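6. Packing the shoes for return or storage

Horkness shoes travel in the box they came in. If you have already used it for batteries and takeaway menus, ask the Takholm shop for another (part 984).

6.1 Put the box on a clear stretch of table with a short end facing you. Take the lid off and set it somewhere you will find it again.

6.2 Wrap each shoe separately in tissue. Scrunch it by all means. The paper is there to stop scuffs, and neat corners impress only other people who fold tissue.

6.3 Lay the wrapped shoes in the box, heel to toe. Sizes with a sole over 155 mm need this arrangement. Smaller ones merely look better for it.

6.4 Spread a loose sheet of tissue over the top and tuck it down at the sides.

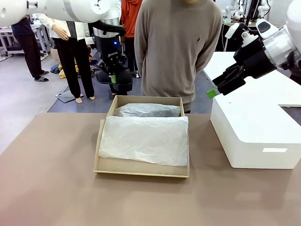
Fig. 9. Open box with tissue in place. A little bare cardboard at the front edge is acceptable.

Note: The paper may bulge towards the back. Press it gently with a flat hand. If it springs up again, press it once more and then let it have its way.

6.5 Fit the lid. It should close under its own weight. Sitting on it is not an approved method.

CAUTION: Do not pack damp shoes. Leave them out overnight, away from radiators, and try again on Tuesday or whenever they have come round.

6.6 Write the order number on a short end of the box. Returns go to Lindalva Nogueira at the Hirnari counter, who cannot read joined-up pencil and has asked us to say so.

For boots, see section 7 and find a bigger table.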